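Thursday, October – dye bench

Picked up again on the walnut hull bath after leaving it alone for a week, which I'm now calling an extended soak so it sounds like I meant it. The bucket smelled like a wet barn. Color of the liquor is gorgeous though, nearly black on top and a red-brown when you tip the ladle.

Weighed out yarn for the new round. Total dry fiber is 664 g, all from the Irnum cones (the two-ply, not the scratchy single that Đức bought and keeps trying to give away). Wound it into 16 little skeins with the loose figure-eight ties. I tied four of them too tight last time and got those pale bands, and Yến Nông was very nice about it and then used them as the "what not to do" skeins in her beginner class. Fair!

Scour: warm water, a squirt of the Unby wash, slow heat up to a bare steam, forty minutes, then left to cool in the pot. The rinse water ran yellow for longer than I'd like. I think these cones have more spinning oil in them than the last batch. Need to ask whether we should be scouring twice. Writing that down here so I really do ask.

Mordant: alum at the usual 12 percent for half the skeins, nothing for the other half. Walnut doesn't need it, everybody says so, and I want to see it side by side for myself before I stop buying alum for brown. Held the alum pot at 171 F. It crept up once while I was on the phone, not by much, and I pulled the lid off and it came back down.

Side note on the hot plate. The dial on the left one is lying again. I turned it to 3 and got what used to be 5. Put tape on it with an arrow. If you are reading this and the tape is gone, please don't trust that dial.

Into the walnut at lunchtime, all skeins together, with the mordanted ones marked by a double knot. Heated gently for an hour and then off. Stirred when I remembered. Meanwhile I strained the second bucket through the old pillowcase, got roughly 400 ml of thick sludge out of it, and spread that on a tray to dry because Quan (our dye journal swap, for anyone new) had a piece on grinding the dried stuff for ink. No idea if I'll ever get to the ink.

While that sat I thought about the browns and grays page in the swatch book, because I like the tan-next-to-olive thing and want to match it in wool.
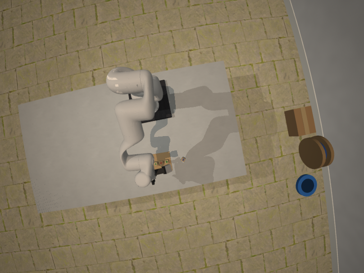

Tan and olive stone floor, render. The pale gray slab is a good neutral too.

For the olive I'm thinking a weak weld bath first and then a quick dip in iron. Onion skin would be cheaper and we have a whole sack of it, but it goes orange on me every time, and once it's orange the iron just makes it look like a penny. Tan should be easy – third or fourth exhaust of this same walnut pot, no iron at all. The gray is the hard one. Every gray I've ever made is secretly purple.

Three o'clock: first look. Pulled one plain and one mordanted skein, squeezed, held them up at the window. Wet, the mordanted one is a bit warmer and a touch deeper. The plain one is cooler, more like cocoa powder. Less difference than I'd bet on! Đức Vương came by, looked at both, and picked the wrong one as the alum skein, so there's your blind test.

Left the rest in the pot overnight with the lid on. Wrote KEEP on the lid, since last month somebody (me) poured out a perfectly good exhaust bath.

Also finished carding the sample batt for Collar, the scarf project with the folded neck. It's lumpy at one end. Might be the carder, might be that I was rushing. Going to run it through again before anyone sees it.

To do:
Rinse the walnut skeins, dry in shade, label before they come off the rack
Buy pH strips, we're down to the sad ones
Start weld, small pot only
Ask Yến about double scouring
Find the lid for the small pot – it was on the window shelf and now it isn't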